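4.3 Greifer im Vergleich: Schwammtest an der Doppelarmzelle

Gilt für die Greifersätze Nostska und Wijaya. Stand: Dezember 2021.

1. Beide Arme in Ruhelage fahren und die Steuerung sperren. Wer mit den Fingern im Greifer nachsieht, ob gesperrt ist, hat die Reihenfolge missverstanden.

2. Greifersatz montieren, links und rechts denselben. Gemischte Paare liefern ebenfalls Messwerte, man kann sie nur niemandem erklären.

3. Kabel entlang der Armglieder festbinden und über dem Ellbogen einen großzügigen Bogen lassen.

VORSICHT: Ein straffes Kabel hält genau bis zur ersten vollen Drehung des Handgelenks.

4. Schließkraft auf Stufe 5 stellen, Freigabe erteilen. Stufe 18 existiert im Menü, der Schwamm rät ab.

5. Etui nach hinten auf den Tisch legen, Schwamm davor. Das Etui darf schräg liegen; in der Werkstatt Admont liegt auch nichts gerade.

6. Beide Greifer an den Schwamm heranfahren.

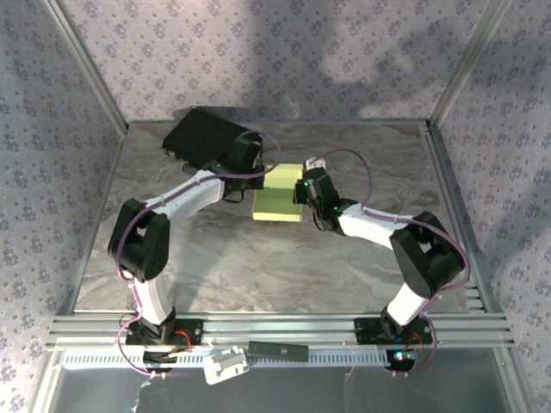
Domnica Vasiliu hält Stufe 5 für zu zaghaft: Mit dem Wijaya-Satz rutsche ihr der Schwamm beim Anheben weg, sie fahre seit Mai mit Stufe 8 und habe noch keinen zerrissen. Für Nostska bleibt es bei 5.

7. Schwamm anheben, 34 Sekunden halten, ablegen. Je Greifersatz 18 Durchgänge.

HINWEIS: Ein fallen gelassener Schwamm zählt als Fehlversuch, auch wenn er schön gelandet ist.

8. Protokoll unter dem Namen des Greifersatzes speichern. »test_neu_final2« gibt es schon.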